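Search this site Search

The slow way to teach a robot is still the better one

25 Jan 2021
By Anisa Manurung
2 min read 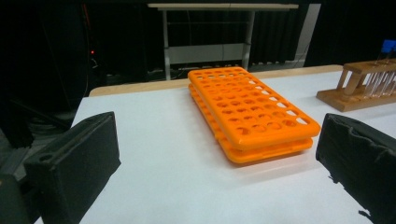 The orange rack between the fingers of a hand-held gripper, with glass tubes in a wooden rack to the right.

I have now recorded 1,356 demonstrations of lab chores, most of them involving test tubes and racks. I did the first 300 by remote control, sitting at a desk with a joystick and two screens. The rest I did standing at the table with a gripper in my hand. I would not go back to the desk.

The case for remote control is a fair one. The robot's own arm does the moving, so every motion you record is one the arm can make. With a hand-held tool you can twist your wrist in ways no arm will copy, and those recordings have to be thrown out. Kadrić, who ran our remote station, made this point to me every week, and he was right about the wrist.

But people move badly through a joystick. I know how to pick up a tube. At the desk I would creep toward it, stop, back off, and creep again. The robot learned to creep too. When we trained on the desk recordings, it hesitated over every tube as if it were me.

With the gripper in my hand I slow down a little near the glass and not much anywhere else. If I come in crooked I feel it and straighten out – the fix goes into the recording along with the mistake. I think those small fixes are worth more than a clean run.

Drilitz, the company that sells our lab its software, wants 3,000 demonstrations per task before it will call a task covered. I think the number is the wrong thing to ask for. I would take 12 people with different habits over one person repeating herself until her arm hurts, and I say that as the person whose arm hurts. Left-handed people especially. We have one, and she reaches for a rack from a side I never use.

In March we start on pouring. Udeo has offered us a new remote setup for it, with force feedback, and I will try it. I still expect to do most of the work standing up.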